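Posted in: Automation & Test Equipment > Budgeting and Purchasing

Gripper budget for a PC teardown cell: one general pair or task-specific fingers? 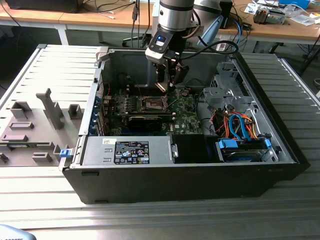 Two-finger gripper over the empty CPU socket, tower on its side.

Zübeyde Yurt
2021-10-15

I am putting together a purchase request for a second cell that handles desktop towers. The first has one arm with a two-finger gripper, working from above into a case laid flat with the side panel off. Tasks are memory, drives, expansion cards and cables, with CPU placement to follow. Printed fixture plate next to the case for holding parts.

The request closes in December. I have a quote from Husidow for a gripper with interchangeable fingertips, and one from Nodby for a fixed pair plus a wrist force sensor. The difference is 958 in favour of Husidow. Throughput is 20 towers a day at most. Which should take priority, tips or force sensing? And what should I allow for fixtures?

4 comments

erdem_bench

Force sensing. A socket lever and a drive latch need very different forces, and position control alone will bend something sooner or later. Tips can be printed or machined later for little money. A sensor added later means a new flange, new cabling and a repeat of the payload and tool centre point set-up.

Check finger length before signing either quote. Measure from the bench to the top edge of the drive cage, then to the board, and compare with the gripper body width. Short fingers put the body into the cage before the tips reach the socket. Ask both suppliers for a STEP file and test it against a model of the case.

For fixtures I would put in 300 for material and allow for 2 full revisions of the plate. Add a separate line for clamping the case itself. It is usually left out of the first request.

Drullach

depends on the arm. get the cheaper one

pl_maintenance

Agree with the first reply on sensing. I would also cost the cables. Anything looped at the wrist wears and can catch on a case edge, so put a spare set in the same order. Ask Nodby whether calibration is included or charged per visit. Ours was charged per visit and came out of the maintenance budget, which caused an argument.

For CPU placement, price a vacuum tool as an option. I would not plan on fingers for that step until you have trialled it with scrap processors.

Helpful? 11 Yes
Shares: 3

Related
Wrist force sensor or joint torque: what to specify
Payload allowance for tool changers
Erdem fixture plates: hole spacing
Writing a purchase request for a shared cell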